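Burgers for the street do on Thursday. I've got the job of building them, so I'm posting how I set the table out, as Nandini Panicker asked.

Big white tray in the middle. Everything gets built on that and nothing else goes on it. Clear tubs round the outside so I can see what's running low without lifting anything.

Buns on the left. Lettuce and cheese share the tub at the back, lettuce one side, cheese slices the other. Sausages on the right. 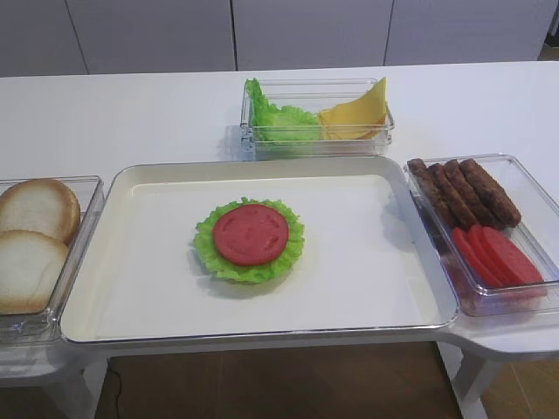

I used to put the bun down and stack upwards from that. Now I start with the lettuce and put the tomato on it, then the patty, and the bun comes last. The bottom half doesn't sit there going soggy while I look for the tongs.

Tomato slices want to be smaller than the leaf. If they hang over the side they slide out at the first bite, and then it's down somebody's shirt.

Kumiko Miyazaki asked about the cheese. Straight on top of the patty. Take the slices out of the fridge late or they stick together and you end up peeling them with a knife.

Patties are from Naidu on the corner, 9 in a pack. They do a spicy one too, but the children won't touch it.

Keep the patties in their own tub, well away from the lettuce. I had them next to each other last September and the leaves were limp by half past six.
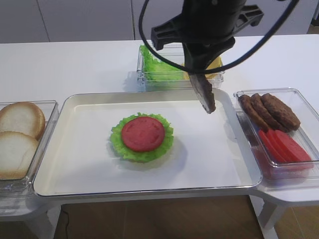
Lettuce, tomato, patty next.

Aníbal Condori is bringing onions and a jar of gherkins. Those go on a separate plate and people can help themselves.

Still need napkins and one more tub with a lid. If anyone has a spare, leave it on my step before five. Put your name on the bottom and you'll get it back on Friday.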